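Skip to content
Home Features Interviews Letters Archive

THE LONG LET
By a staff writer
March

The landlady who runs Drarance starts most days at six, before the tenants are up, with a pot of tea and a stack of gas bills. She has been letting rooms for 14 years. She owns two houses on the same street, and between them they have 12 bedrooms, all of them let to single people who work in town.

She agreed to talk on the condition that her name stay out of it. "My tenants know who I am," she said. "That's enough people."

Renting by the room has a poor reputation, and she says some of it is earned. Before she bought the first house she lived in one much like it, in a back bedroom with a door that did not lock. The rent was paid in cash on a Saturday. When the boiler broke in winter, the owner told the tenants to split the cost of a new one. She moved out instead.

"I kept the letter he pushed under the door," she said. "I still have it in the drawer with the insurance. When somebody rings me about a boiler, I think about that letter and I go."

The first house came up for sale after standing empty. The roof was sound but little else was. She borrowed against her mother's place, which she says she would not do again, and did much of the stripping out herself in the evenings after work. She was employed then at Varent, a firm that prints labels for paint tins, and she stayed there for six more years while the rents paid down the loan.

"People think you buy a house and the money comes in," she said. "The money went straight out. I had a second-hand car and I ate at my sister's." 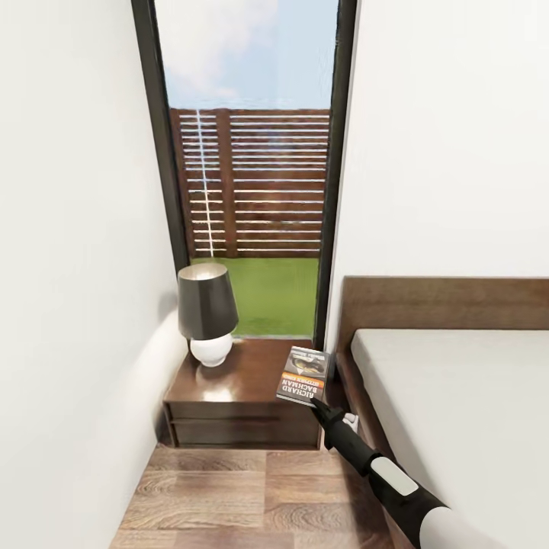
Asked what tenants want most, she did not mention kitchens or bathrooms. She said they want to be able to sleep. The complaints she gets are about doors closing late at night, a washing machine on the spin cycle at one in the morning, a neighbor's outside light. She has put closers on the kitchen doors and changed the hall floors to something softer. The washing machines are on a timer and will not start after nine.

"I had a nurse on nights and a man who got up at four for the bakery," she said. "You can't make one quiet time for both of them. So you make the whole place quieter and hope."

She does not take couples and does not take anyone for less than six months. She used to accept shorter stays, mostly contractors working on the Arboleda bridge, and found that the house changed character every few weeks. Food went missing from the fridges. The long-term tenants stopped using the kitchen when the contractors were in it, and two of them gave notice.

"They were decent men, the contractors. They just didn't live there," she said. "They were waiting to go home. You could feel it in the kitchen."

Her method of choosing tenants is simple. She shows the room, then makes a cup of tea and lets the person talk. She asks for proof of income and a reference from the last landlord, and she telephones the reference. She says the telephone call is the part that matters, and that a landlord who wants to be rid of someone will usually write a very good letter.

The rents include heating and water. Electricity was included too until prices went up, and she now sets a fair-use amount and bills the difference. It was the hardest change she has made. She held a meeting in each house, brought the bills with her, and passed them around the table.

"One lad went through every page," she said. "He found I'd been charged twice for a meter reading. I took it off his rent."

She has been approached more than once by Momau, an agency that manages shared houses across the county and would take the day-to-day work off her hands for a share of the rent. She has had the paperwork on the side for months. Her knees are bad, and the stairs in the second house are steep.

"They were very polite, and they had a tablet with all the charts on it," she said. "I asked who would come out if the lock jammed on a Sunday night. They said there's a form."

She has not said no. She thinks she may hand over the second house and keep the first, where the tenants have been with her longest. The oldest of them moved in the year it opened and has repainted his room at his own expense. He feeds the birds, which she objects to on account of the rats, and they have been arguing about it for most of a decade.

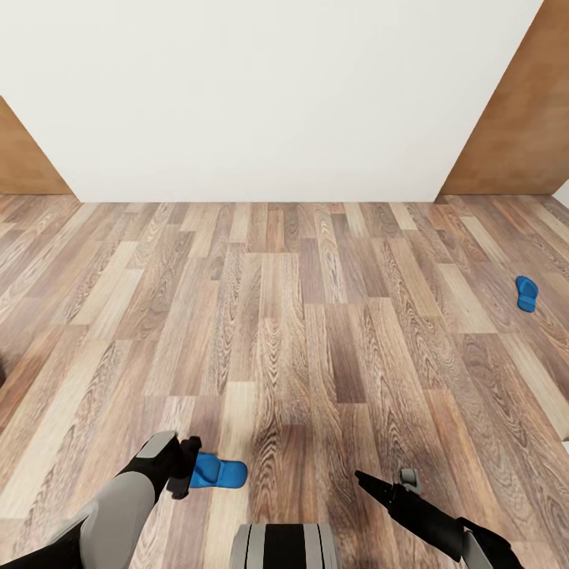

A bare white wall and a wood floor.

Between tenants she likes to leave a room alone for a week. She washes the walls, opens the window, and fixes whatever the last person was too shy to mention. It costs her a week's rent each time, and her accountant has pointed this out. In that week she finds out what the room is really like: which radiator knocks, where the draft comes in, how much of the hallway you can hear with the door shut.

"I sit in there on a kitchen chair," she said. "I take the paper. If I can't stand it for an hour, I shouldn't be charging someone to live in it."

Furniture is a sore point. She used to supply everything, down to the lamp, and found that new tenants stacked half of it in the hall within days. Now she provides a bed, somewhere to hang clothes and a small table, and asks what else they need. Mattresses are bought new. She will not discuss second-hand mattresses.

On the law, she was careful. She supports licensing and has never had trouble getting a license, though she thinks the fee falls hardest on people with one or two houses. She would like inspectors to come without notice. The last inspection was booked weeks ahead, she said, which would have given a bad owner plenty of time to buy smoke alarms.

She was less sure about whether she would start again now. House prices are out of reach for someone on the wage she was earning then, and the loan she took would be hard to get. Her niece has asked about going into the business. She told her to rent a room first, for a year, in somebody else's house.

"She didn't like that," she said. "She's got a nice flat."

The telephone rang twice while we were talking. The first call was a man asking about a room that had already gone. The second was from the first house, where the kitchen tap had started dripping again. She wrote it on the back of an envelope, found her shoes, and asked whether we were nearly finished.

Contact us | Copyright, all rights reserved | Back to top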